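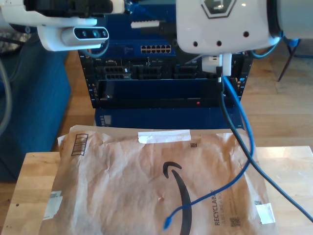

The tour of the MacKinnon woolen mill in Ballondale starts at 10 in the morning and you need to book ahead. There were 13 of us in the group. We met in the old counting house, where the tickets are sold, and were given earplugs and a map of the site.

Our guide was Blažena Bartoš, who worked in the dye house before she took over the visits. She began in the sorting room. Fleeces come in from farms on the Tinham side of the valley and are graded by hand at long tables. She let us feel two grades side by side and I could not tell them apart.

Carding is next door, and it is loud. The oldest machine still runs, though only for the thick rug yarn. After that you go up a steep iron staircase to the spinning floor. Wear flat shoes - the steps are open and quite worn.

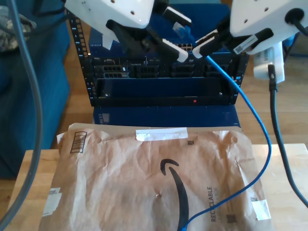

The weaving shed was the best part for me. It has 6 looms, and two were going while we were there. One was making a gray and green blanket called the Ilura, a pattern the mill has sold since the 1950s. A full warp for it takes 2,071 threads, all drawn in before weaving can start. Blažena said a new weaver needs most of a week to do it, and she had no wish to try it again.

We did not get into the dye house because the floor was being relaid. It should be open again by December.

The tour ends in the shop. Blankets are expensive, up to 200 dollars, but there is a bin of seconds by the door and I got a decent scarf out of it. The cafe does soup and rolls until 2. Parking is behind the mill, and the lower lot floods after rain, so use the upper one.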